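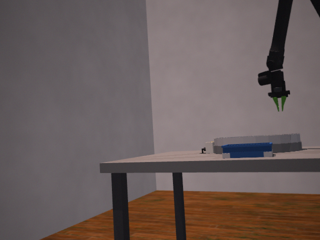 Obadia Massawe wrote in after the first handout to say that he had coached under-fourteens for years and never once been taught how to talk to them at halftime. He had been taught to press, to defend corners, to fill in an injury form. The talking, he said, he picked up from the men who used to shout at him.

I loved getting that message, and it's where I want to begin Session 2! Most of us learned to talk to a team by being on the receiving end of it. Some of us were lucky with who was doing the talking. So let's take the halftime talk apart the way we took the warm-up apart last time, and then you'll go away and build your own.

Coaching Soccer, Session 2: The Halftime Talk
Last updated June 29, 2026

1. How long have you really got?

A full-length adult match gives you up to fifteen minutes, and your league may give younger players less (check the rules for your own age group before you plan anything). Now take away the walk off the field, the drinks, the bathroom, the one loose stud, the player who needs tape. When Balthasar Nägeli timed himself through a whole spring season with the Pradomham second team, he found he was speaking for more than half the break and his players were sitting quietly for almost none of it. He was talking over the noise the entire time.

Plan for a talk of two minutes. I know, I know! Try it anyway. Read something aloud with a watch in your hand and you'll be surprised by how much fits.

2. A shape that works

Try splitting the break like this:

Quiet first. Let them drink and breathe. Let them grumble to each other, too, and listen while they do it, because they'll often tell you what's wrong before you ask. Use this time to speak with your assistant, away from the group.

Then a question. "Where are we finding space?" is a good one. "What went wrong for the goal?" is a bad one, since everybody in the room hears it as "whose fault was it?" Take two answers and move on.

Then your point. I mean one point, maybe two if they belong together. "When their left back goes forward, play the ball early into the space behind her." A player can carry that onto the field. She can't carry six things.

Then changes. Substitutions and position switches come after the point, so the people staying on have heard it calmly. If you're taking somebody off, tell them privately before you tell the group. Please don't skip this one. It takes ten seconds and they will remember it for years.

Then out, a little early if you can.

3. Worked case: Gukville away

Marlies Zwahlen has kindly let me use her notebook from a match in May. Her team were 2-0 down at the break to Gukville and had hardly been out of their own half. These are her notes, typed as she wrote them:

"No. 17 getting ball between our mids and defense every time. Nobody picks up. Wingers too deep. Keeper kicking long, we lose all of them. Heads down. Ref fine."

Five problems and a comment about the referee. Which would you choose?

Our group split almost down the middle on this. Half wanted to deal with number 17 straight away, and you can see why, as both goals came through her. The other half wanted the wingers higher up, so that the keeper would have somebody to aim for and the team could get out.

Marlies picked 17. She asked her holding midfielder, "Can you see her when we lose the ball?" and the girl said no, she was always facing the wrong way by then. So the instruction became "check your shoulder before we lose it," and a center back was told to call her name. That was the whole talk. She left the wingers alone until the 61st minute, when there was a long stoppage and she could speak to them from the touchline.

They lost 2-1. I'm including the score because I don't want you to think a good talk is one that wins the match. Look at what she did with the information! She had a list, she chose the item that was hurting them most, she found out from the player why it was happening, and she kept the second item in her pocket for later.

4. Tone

Lachlan Tennant disagrees with me here, and he has coached a lot longer than I have, so you should hear his side. He thinks a team that is coasting sometimes needs a raised voice, and that players can tell when a coach is only pretending to be calm. I agree with the second part completely. If you're disappointed, say so in plain words: "I'm disappointed, we're walking back after we lose it." Where we differ is volume. My feeling is that once you shout, most of the room is thinking about you, and the fix you wanted them to hear goes right past them.

A few things to watch in yourself:

- Starting with "Guys, what was that?" and having no second sentence.
- Talking only to the player who made the mistake.
- Praising effort in general when you could name something. "Good work rate" slides off. "Ines, that run in the last minute pulled two of them out" sticks.
- Drawing on the board with your back to everybody. Draw it before they come in.
- Saying "one last thing" three times. (Guilty!)

5. When you're winning

This gets skipped in nearly every course, and it's such a fun one to coach. At 3-0 up, the talk usually turns into a warning about complacency, which tells a happy team to be nervous. Give them a job for the second half. Score the restart as 0-0, or ask for the ball to be switched from one side to the other before every attack. Idrisa Kariuki sets his Someck girls a target they choose themselves, and he says the arguing over what to choose is the best part of his afternoon.

6. To do before Session 3

Watch the first half of any match, at any level, with the sound off. Write down everything you'd want to say. Cross out all but one line. Then write your talk around that line, with one question in it, and read it aloud against a watch. Bring the paper, crossings-out included, as we'll be swapping in pairs.

If you have a team of your own, give the talk for real and ask one player afterward what the main point was. Write down the answer word for word, even if it stings a bit.

Related handouts
Session 1: Warm-Ups That Look Like Soccer
Session 3: Using Your Substitutes Well
Parents on the Touchline: Discussion Notes
Small-Sided Games for Wet Evenings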